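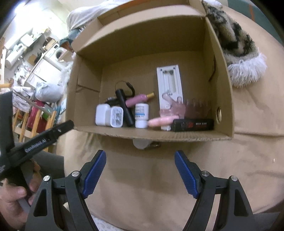

Loubna Salem wrote in after the last update to ask why a royal visits newsletter needs a funder at all when the palace puts its own photos out for free. Fair question! The palace doesn't cover Skiscombe, and our readers want the walkabouts, the hats and who stood next to whom.

So, where your money went. We printed 2,000 copies of the January souvenir issue and sold all but 300 — the rest went to the Nurkham library. Adel got us 12 interviews with people who shook hands at the barrier, and I've typed up nine so far (my fault, I keep stopping to read them).
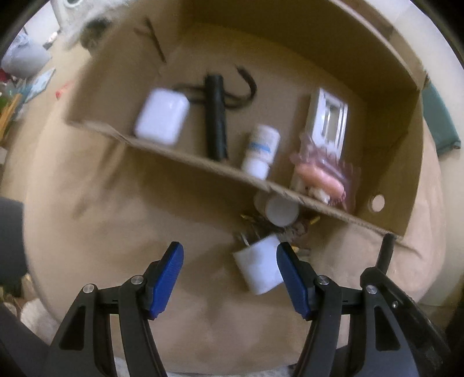
The royal christening supplement is behind. Mounir still owes me the guest list piece, and the rights for two pictures are stuck with Roveck. I also want a page on keepsakes, the small stuff people hang on to for years — little gold-colored bits in an open cardboard box, that sort of thing. Fouad has the layout ready and I'd like to send it to you before we print.

Hala Belkadi, November 2018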